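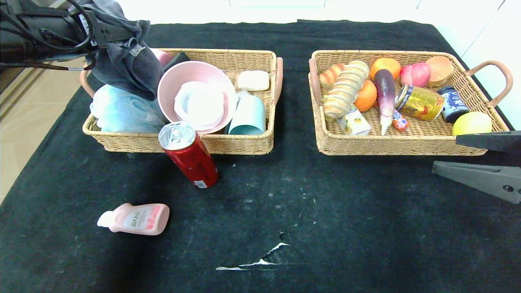

Vol. 12, p. 49

Two-Basket Sorting: Gallery Notes

Compiled by Kanchan Kashyap for the Garstead storage pages, Tuesday, February 4, 2025

The gallery covers one sorting layout on one table: two rectangular wicker baskets side by side at the far edge of a black work surface, with the area in front kept for things still to be placed. The left basket takes household articles. The right basket takes play food and anything else that belongs with it, drink cans included. Both are the same tan wicker with pink handles at the ends, so the category has to be read from the contents.

The scheme follows the Zernthorpe sorting sheet, second revision. Omprakash Vishwakarma wrote the sheet for playrooms and shared homes where bath items, tableware and toys are stored on one shelf. The full index behind it runs to 2,414 entries and is available from the office on request. Most households need a single page of it.

Left basket, household

Bath and table articles share this basket under the current revision. A pale pink bowl with a smaller white one nested in it takes up the center. Nesting is the default for any dishes of unequal size. The light blue mesh sponge sits at the left, the cream-colored soap near the back rim.

The teal cup lies on its side. The sheet permits this for plastic cups only. Glass and ceramic cups are stored upright or in a separate tray.

The sheet places soap and tableware together on the condition that the soap is wrapped or fully dry. Readers who want a stricter division can use code B for bath and code T for table, and add a third basket. Vashisht baskets and the smaller Nulura type can both be used for this, provided the rims are level when set side by side.

Right basket, play food

Bread shapes go to the left and back, fruit and vegetables through the middle. The long twisted loaf lies diagonally. Long pieces may be set this way wherever the straight dimension of the basket is too short, and they should go in before the round pieces, which otherwise end up underneath.

Round pieces — oranges, peach, bun — are placed last and fill the gaps. Cans lie on their sides at the right. A can standing upright in a shallow basket raises the stack height and prevents a second basket from being set on top.

Front area, unplaced items

The red soda can stands upright against the front rim of the left basket, and the pink bottle with the white cap lies further forward on the left. Under the sheet, a drink can is coded with the play food, whether full, empty or a toy. Bottles are coded by label: bath, kitchen or cleaning. A bottle that cannot be coded stays in the front area until the end of the session and is then set aside.

Cloths

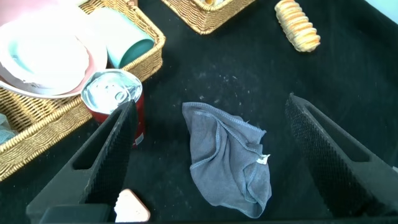 Gray microfiber cloth in front of the basket, crumpled, with the tag showing near its right side.

Textiles are the least settled part of the revision. A loose cloth can be draped over the contents of the left basket or folded and filed at one end. Draping is faster and hides whatever is beneath it. Filing takes a folded width that many cloths do not reach without a second fold.

Procedure for a loose cloth: lay it flat, turn the tag to the underside, fold in half along the longer hem, fold again, and place it with the folded edge up. Cloths with stitched hems hold a fold better along the hem line than across it. Cloths over 200 grams should be kept out of shared baskets altogether.

Surface

Black fabric gives good contrast with tan wicker and pale dishes, and poor contrast with dark textiles. It also shows lint. A lint roller before each session is adequate. A lighter table cover is specified for any sort made up mainly of gray or navy cloths.

Open points for the June revision

Drink cans: keep with play food, or assign to kitchen.
Soap: wrapped only, or any dry bar.
Cloths: minimum folded width for filing.
Basket labels: position on the handle end or the long side.

Corrections to the index should quote the entry number and the revision. Send them to O. Vishwakarma at the Garstead office.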